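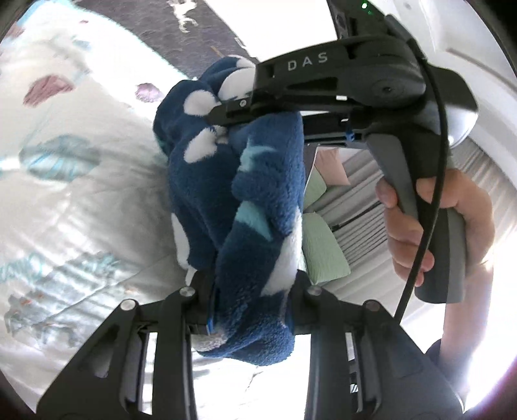
Handling rules for hand-held gripper recording: soft goods

Revision 5 of the handling rules takes effect in January at the Basstead and Greenberg sites. It covers blankets, bedding, towels, clothing and plush items. Rigid objects stay under the existing sheet, which has no changes this quarter.

The revision came out of a review of 157 recordings made under the old rules. Joanne Mottram and Dwayne Doucet checked each one against the acceptance list and rejected 76. The largest group of rejects had the same fault: the operator closed the fingers before the fabric was fully between them, then opened and closed again to correct. A second grasp is allowed, but it has to be logged as a second grasp. Most were not.

Changes by section:

Grip. Hold the handle with all fingers wrapped and the thumb near the top. Close at a steady rate until the fabric is held, then stop squeezing. Extra force on thick pile bends the finger plates slightly and shifts the zero reading for the rest of the session.

Cable. The cable must hang in a free loop outside the hand and clear of the jaws. Do not tape it to the wrist. Before the first recording, open and close the gripper fully and turn the wrist both ways. If the cable pulls tight at any point, let out more slack and repeat the check.

Indicator. Wait for steady green before the first movement. If the light changes during a recording, finish the motion, set the item down and mark the file as suspect. Files marked this way are reviewed separately and are not counted against the operator.

Fasteners. Check jaw tip screws and finger plate rivets at the start of each shift. Fleece and looped fabrics catch on a raised screw head, and the snag shows up in the data as a failed release. Remove lint from the perforations with a dry brush. Compressed air is no longer permitted on the Drurik units.

Background. Patterned bedding, rugs and ordinary household clutter are acceptable and should be left in place. Mail, prescription labels, family photos and screens must be out of view. The old rule asking for a plain surface is withdrawn.

Item log. Record fabric type, main color and whether the item was hanging, folded or bunched at the start. "Blanket" alone will be returned. "Fleece, navy, bunched" is enough.

Session length is limited to 18 minutes, followed by a break of at least 5. The limit applies to the operator and does not restart when the unit is swapped.

The Wevetti upload form still shows the old fabric menu. Until it is updated, choose "other" and enter the fabric type in the notes field. Recordings already submitted under revision 4 do not need to be relabeled.

Mottram will run a practice session on Saturday at Greenberg for operators who have not worked with soft goods before. Send questions on the item log to Doucet.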